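We use cookies to remember your reading preferences. Accept all | Manage settings

3.2 Slot geometry and the handling of memory modules

Memory modules are among the parts most often removed and refitted during the working life of a desktop computer or small server. They are also among the easiest to seat badly. A board that enters its slot at a slight angle can appear to be in place while one end remains raised, and the fault may show itself only when the machine fails to start. Service manuals usually treat the matter in a single line. The present section considers it from the side of the holder, and asks which features of a slot help or hinder the placing of a long, narrow board.

The work was carried out on the Damgaard fixture, a bench block developed at the Golport laboratory for the study of small-part assembly. The block brings together holders of different shapes on one surface, so that a part may be presented to its slot without the cables, fans and brackets that crowd a complete computer case. An earlier version, described in the Amer report, used a single holder on an open plate. Reviewers of that report observed that real slots seldom stand alone, and that the space on either side of a slot governs how a board can be held as much as the slot itself does. The current block was drawn up with that remark in mind.

Figure 3 shows a memory module at the fixture. The raised holders stand in a diagonal row across the pale gray face, and the upper part of the board passes between two of them. Four black chips are visible along its length.

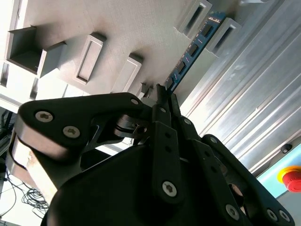 Figure 3. Memory module passing between two raised slot holders of the Damgaard fixture. Source: Golport laboratory.

Three dimensions were varied between versions of the block: the width of the slot opening, the height of the holder walls, and the distance between neighboring holders. Each combination was used for the same number of placements, giving 204 placements in all. A placement was counted as complete when both ends of the board sat at the same depth. Boards that stopped short at one end were recorded as tilted, and the raised end was noted.

Wall height had the clearest effect. Taller walls guided the board once it had entered the opening, but they also reduced the room available for the grip, and the board had to be held closer to its upper edge. Tilted placements were more common under these conditions. Wider openings made entry easier and brought a small loss of final alignment. The distance between holders mattered little until the gap became narrow, at which point the grip met the neighboring wall before the board reached full depth.

Wear was examined separately. Modules taken from the Pitent parts store were inspected along the lower edge after every eight placements. Light marks were found on several boards, mostly near the ends. No chip was damaged. The inspection did not include electrical testing, and the results should not be read as a statement about service life.

These findings apply to straight entry from above. Slots that require the board to be inserted at an angle and then pressed flat, as in many portable computers, are taken up in Section 3.3.

Reader comments (3)

benchnotes: Was the width of the opening measured at the top of the wall or at the base? Ours taper slightly and it changes the numbers.

R_hollis: The remark on neighboring walls matches our experience with four-slot boards. We now fill the inner slots first.

tallpine: Please post the table of tilted placements by wall height. The text refers to the effect but I cannot find the counts.

Related items

Section 3.1: Preparation of the fixture surface
Section 3.3: Angled slots in portable computers
The Amer report: single-holder trials
Parts handling and storage at Pitent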